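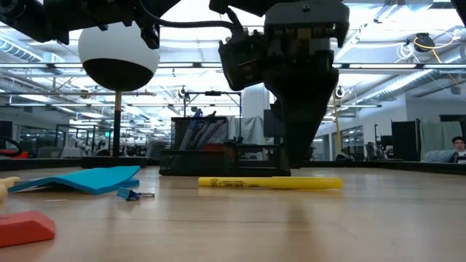 Feb 19, 2021

**Hygrometer check, salt jars, second round**

Carrying on from the first round, where the Skarnell loggers read high in the sodium chloride jar and I couldn't tell whether the fault was in the loggers or the jar. New slurry made up this morning. Table salt from the kitchen cupboard was used last time, and the anti-caking agent in it bothers me, so this batch is the plain reagent salt from Demirtaş with deionized water. Mixed to the texture of damp sand with a thin film of liquid on top. Last time there was too much water and not enough solid.

Setup:

- 6 loggers, Skarnell, the small ones with the slotted cap
- glass jars with rubber gasket lids, gaskets wiped and lightly greased
- loggers on a plastic grid above the slurry, cap facing down
- jars inside the foam cooler, lid on, away from the radiator

Reference is 75% RH for sodium chloride at room temperature. It hardly moves with temperature in our range, and I am not correcting for it. Magnesium chloride does move a little, so for the low point I will use the value from the table taped inside the cabinet door.

Logging interval set to 30 seconds. Mattes thinks that is far too fine for a process this slow and he is probably right, but memory is not a problem and I want to see the shape of the approach. Total soak before I take a reading: 130 minutes. After that the lid stays shut for another stretch and I compare the two. If they differ by more than half a point the first reading is thrown out.

**Notes during the run**

Loggers 1 to 4 came up together. Logger 5 lagged from the start and was still climbing when the others had flattened out. Swapped its cap with the one from logger 2, left everything else alone, restarted. The lag moved with the cap. Slots on the bad cap look partly closed under the magnifier, some kind of fine dust. Not cleaned yet – I want Aileen to see it first.

Logger 6 steps instead of drifting. It holds one value, jumps, holds again. Could be a resolution setting left over from the Prirnora storage job in August. Check the config file before blaming the sensor.

Opened the cooler once by mistake while looking for the spare gasket. Temperature trace shows a dip and the humidity follows it, then recovers. Marked in the log as a disturbance. Data in that window is not used.

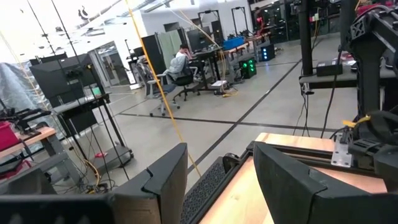 *Wooden table with the black rail along its near edge; long yellow cable hanging down toward the floor.*

**Readings, high point**

Loggers 1 to 3 agree with each other within the width of the pen line on the plot and sit slightly above the reference. Logger 4 a bit higher again. That is a smaller offset than in the first round, so part of the old error was in the jar. I would not say all of it. The bad cap makes no difference to the final value, only to the time it takes to get there.

No adjustment written to any logger today. One point is not enough to decide between an offset and a slope.

**Low point**

Magnesium chloride from Dinmont arrived as flakes, already clumped at the bottom of the bag. It pulls water quickly, so weigh it last and close the bag right after. The bag number ends in 31; write the full number on the jar label this time. Jar is made up and closed, to sit overnight before any logger goes in.

Open items:

- Aileen Bautista: look at the cap from logger 5, decide on brush or replacement
- Mattes Reinholz: find the Prirnora config and compare it with logger 6
- me: low point run, same interval, same soak
- order gaskets, the spare one is cracked

Cooler lid is taped. Please leave it taped.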